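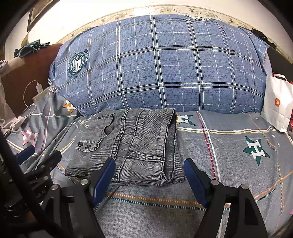 Can a machine fold the washing yet?

December 26, 2024

Household chores, page 7 of the Tolline gallery. Text by Nadiia Sydorenko.

Laundry is the job people ask us about most. Dishes keep their shape when you pick them up and trousers don't. At Tolline we have been looking at folding since March, using two-fingered grippers held and guided by hand. Choosing where to grip and when to let go is still left to a person, and that is the part a machine would have to learn.

Jeans

A folded pair is the easier half of the job. It has straight sides, a thick edge and enough weight to stay put. Moving one from bed to shelf is within reach of the better arms now. Keeping it folded on the way is less certain.

Picking up one leg is harder. Twisted denim hides its own seams, and a pinch in the wrong place brings up two layers or none. Wycliffe Athumani, who folds for a living at the Stonside laundry, takes 13 seconds over a pair. The best unaided run we have on record took 74.

Grey jeans held by the leg, with the open hem facing up and blue fabric behind.

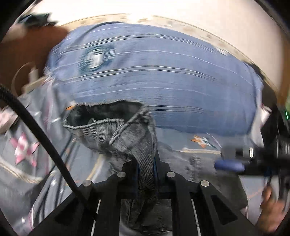 Shirts and bedding

No pictures for these yet. Collars need a flat surface and a good deal of patience. Fitted sheets have not been tried, and Wycliffe would rather we left them until last.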